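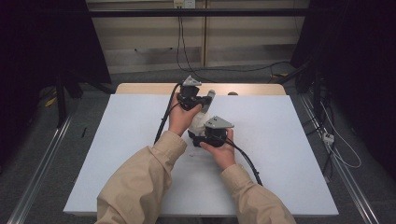
2019-01-31

Lock set from the Niltthorpe remand wing. Second session.

Background for anyone picking this up cold: Niltthorpe had a prisoner walk out of a holding cell in September. The inquiry wants to know if the cell door was left unlocked or if the lock was defeated from inside. Our job is the lock only. The door frame and the keeper plate went to Dwivedi and we will not see them until their report is in.

Received: one mortise lock body, Juslow pattern, sealed bag, seal intact. Two keys in a separate bag. Seal numbers checked against the transfer sheet and both match. The sheet gives the wrong cell number in the header but the right one in the body. I have initialed the discrepancy and sent a note to the evidence desk. Do not correct the sheet itself.

Cover off, levers left in place. Lever pack is dry, no graphite, no oil. There is gray dust packed behind the bolt tail. Took a sample with a clean swab before touching anything else, bagged and labeled N-4.

Levers under the stereo microscope. Normal key wear on all of them, bright and even along the belly. Levers 1 and 2 have nothing else worth writing down. Lever 3 has a short scratch across the belly at an angle no key would make. The edges look dull compared with the key wear, so it could be old. Could also be from the last service, when someone would have had a pick or a screwdriver in there. Asked for the service record again. The prison says the contractor has it, and the contractor says it was handed over when the contract changed.

Tried both keys. Key A throws the bolt clean. Key B catches at half throw unless you lift it slightly. I did 200 cycles with key B on the jig, turning at a steady rate with no lift, and the bolt stopped short of full throw on 34 of them. With the bolt short, the key still comes out. That matters. An officer could turn the key, take it out, walk off, and leave a bolt that gives under a firm push from inside.

Repeated a short run with key A for comparison, no short throws. Need a full run before I put that in the report.

What I can't say yet:
Which key was in use that night. The key log shows one set signed out but doesn't say which.
How far the bolt has to sit in the keeper before it holds. Depends on the plate, so on Dwivedi.
If the scratch on lever 3 has anything to do with it. My feeling is no, but I have no basis for that beyond the dull edges.

The Trikex software dropped the log file once during the key B run, between batches. No cycles lost. Saved by hand after that and copied to the case folder.

Inquiry office phoned wanting a yes or no on tampering. Told them no opinion until both reports are together. Same answer if they call again and get one of you.

Next: full run with key A, casts of both key bits, measure the spring on lever 3. Lock body is back in the safe, second shelf, under new seal. Keys are with it in their own bag.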